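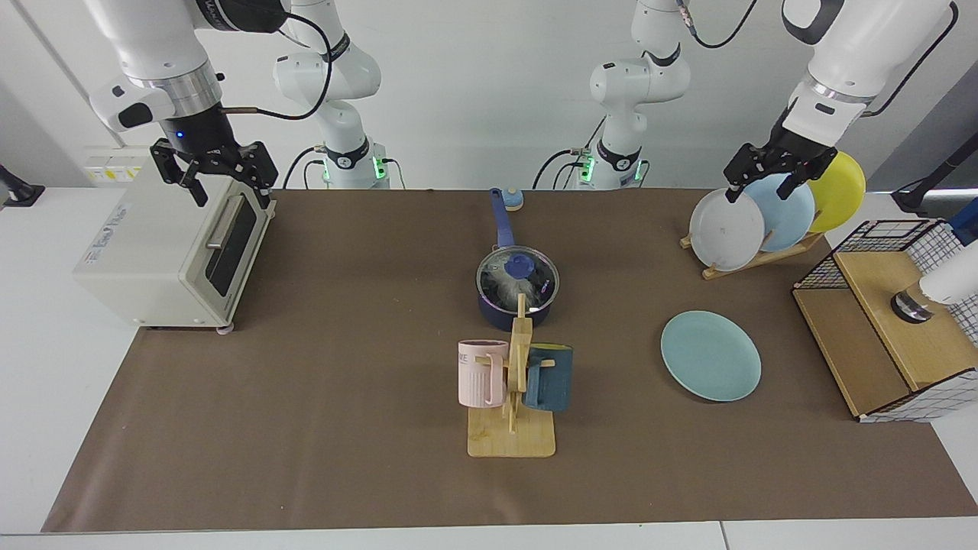

Minutes, shared kitchen, Isham Building, Dec 6, 2024. Garner in the chair, Terence Garside taking notes, Tănase present, Clornance arriving during the first item and asking that it be started over. It was not. The minutes of the October meeting were approved after Garner withdrew the word "squalor." The first item was what gets to live on the worktop. Tănase wants everything behind a door. Garner replied that the toaster oven, the saucepan with the blue knob on its lid, the mug tree and the dish rack are in use and will stay out. Clornance asked whether a mug tree counts as furniture. Referred to nobody in particular.

Mugs. Agreed that the pink one and the teal one may hang on the tree. Tănase asked for a second tree. Garside noted that the cupboard already holds 27 mugs and that the last person to sort them gave up. Second tree declined, 3 to 1.

Plates. To be stood upright in the wooden rack and put away by evening. Clornance described this as "ambitious" and wished it minuted.

Toaster oven. Crumbs to be emptied by whoever made them. Garner proposed a rota. There was a long silence, and the rota was carried over.

Money. The kitchen fund stands at $40. A quote of $600 for new shelving was read aloud and put back in its envelope. Garside may spend up to $15 on sponges and dish soap, receipts to Garner.

Any other business. Clornance would like the drawer of takeout menus left alone. Tănase would not. Carried over.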